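Equipment planning meeting, Dosness site
Minutes, July
Start 10:00, end 11:20

Present: two persons from the equipment group, one from purchasing, one from the kitchen tasks team, one from the Zamport office by phone.

1. Minutes of the last meeting
Accepted with one correction. The spare cable order was for the Dosness site and not for Zamport.

2. Hand-held grippers
The kitchen tasks team works now with grippers in pairs, one for each hand. The team asks for 11 more units in the next budget period. Purchasing asked if it is possible to begin with a smaller number. The team explained that an odd number is intended: five pairs and one unit to keep in reserve. Purchasing will ask for a price for the full number and also for five pairs only, so we can compare.

3. Finger pads
The pads are paid until now from the small parts budget, and this budget is almost finished. It was agreed to give the pads their own line, with 800 for the period. Zamport would like to order together with us. There was no objection, but the delivery must come in two separate boxes, as the last shared delivery stayed in Zamport for three weeks.

4. Handle wrapping
Two persons reported that the handle becomes uncomfortable after a long session. Foam band is cheap and can be bought locally. The equipment group will write down which thickness is preferred, before anybody orders a full carton.

5. Dishes for the stacking and table setting tasks
The team wants more bowls and plates of different shapes. Second-hand dishes are accepted, also with different patterns. The amount is small and can go under consumables.

6. Fixed arm for project Mai
The offer from Ganudness is 1570 per month for rental, with service included. Purchase was discussed shortly. Zamport prefers rental, the equipment group prefers to buy after a trial. Decision is moved to the next meeting. Purchasing will ask Ganudness if a part of the rental can be deducted from the purchase price later.

7. Storage
The cupboard has place for more than 10 units, but not with the charging cables inside. One more shelf is needed. To be measured by the equipment group.

8. Other points
Requests for the next meeting should come in writing, with price and supplier.
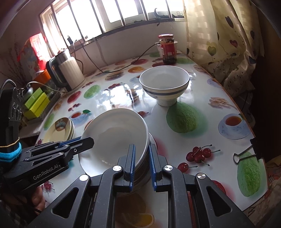

How many grippers will be bought in the next budget period?
The number is still open. The team asked for 11 units, and purchasing will get one price for this number and one for five pairs before the order is decided.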